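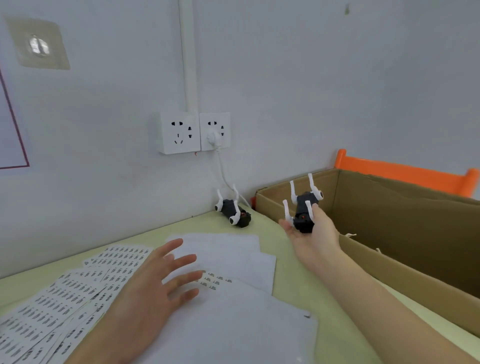
Getting to Vutton without a car: speaker notes

Start with the ferry. Two crossings an hour from Plaltdale in summer, one from September. Tickets are sold on board. Ask who has been before, hands up.

Then the map. Point out the landing stage, the church and the start of the shore path. The path goes right round the island. Most visitors turn back at the lighthouse and miss the best beach, on the north side. Say this twice.

Ngozi Akande's figures from the ferry office: 1,822 foot passengers in the busiest week, and boats that take 100 at most. Advice is to cross before 9 am or after lunch. Pause here for people to write it down.

Food. The Arboleda café by the church does soup and sandwiches and shuts at 4 pm. There is nothing on the north side, so carry water. The shop takes cards now.

Staying over. The Sosta hostel has two family rooms and a dormitory. Book by phone. Khải Tăng stayed in spring and can answer questions on the beds and the kitchen.

Walking with children or a pushchair: the first 500 metres are paved, then it is gravel. The steps at the old quarry can be avoided by taking the farm track on the left.

Last boat back is 6.40 pm. Repeat the time.

Questions, then hand over to Eusebio Apaza for the talk on night trains.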